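Frequently Asked Questions – Nimadora Seed and Cutting Swap

What is the swap?

Once a season, gardeners from all over the valley bring seeds, cuttings and divided plants they have too many of and go home with things they've never grown. There's no money on the tables and no scorekeeping. Last spring we had 83 growers and 1,190 packets of seed, and I still came home wishing I'd seen every one of them!

Do I have to bring something to take something?

No. If this is your first garden, come empty-handed and fill your pockets. Most people who start that way turn up the next year with a shoebox full of beans.

What can I bring?

Any seed you saved yourself, or store-bought packets that are less than three years old. Rooted cuttings are wonderful, and so are strawberry runners, dahlia tubers and garlic. Please leave mint at home unless it's in a pot (we have all learned this one the hard way). Anything on the county's invasive list has to stay home too.

How should I label my seeds?

Name of the plant, the variety if you know it, and the year you saved it. "Big yellow tomato from my aunt, very sweet" is a perfectly good label and tends to go fast.

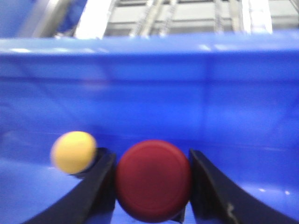
Squash and pumpkins need one more note: were they grown near other squash? They cross very easily, and it's only fair to warn the next person. A surprise squash can be great fun, but some people are counting on a real Boken for pies.

What is a Boken, anyway?

A flat, ribbed winter squash that Cinzia Sala has been growing here for 30 years. It keeps until March in a cool pantry, and it's the best soup squash I've ever tasted. Ask her about it and clear your afternoon.

When should I get there?

Doors open at 10 a.m. and we pack up at 2 p.m. Tomatoes and peppers are busiest in the first hour. Flowers hold out much longer – there are usually zinnias left at closing time.

Is there parking?

Yes, behind the Yatsenko building, and on the street. Bikes can come right into the courtyard.

Can I bring my kids?

Please do! There's a potting table where they can plant a sunflower and take it home.

What happens to leftover seed?

It goes into the seed library at the Dresix Street branch. We added 405 packets after the last swap, and you can borrow from it any time the branch is open. The next big sort is in December, and extra hands are very welcome.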